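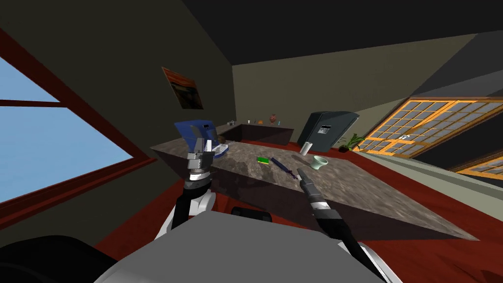 What Is Granite?

Granite is a very hard rock. People use it for kitchen countertops, curbs, steps and statues. If you look closely at a piece of granite, you will see lots of small specks in different colors. Each speck is a crystal.

How granite is made

Granite starts out as magma - melted rock deep under the ground. Magma can be hotter than 800 degrees Celsius. Water boils at 100 degrees, so that is very hot!

The magma cools slowly, over thousands of years or more. Slow cooling gives the crystals time to grow big enough to see.

What the specks are

Quartz looks gray or clear, a bit like glass.
Feldspar can be white, pink or cream.
Mica is shiny and often black. It splits into thin flakes.

From the ground to the kitchen

Workers cut granite out of the ground at a place called a quarry. Josué Brito works at the Hulme quarry. His team uses a long wire with bits of diamond on it to saw the rock into blocks. Diamond is harder than granite, so it can cut through it.

The blocks are sawed into flat sheets called slabs. Then the slabs are polished until they feel smooth.

Try it yourself

Find a speckled rock outside and look at it with a magnifying glass. How many colors can you find? Draw the specks and color them in.

New words

Magma - melted rock under the ground
Quarry - a place where rock is dug or cut out
Slab - a wide, flat piece of stone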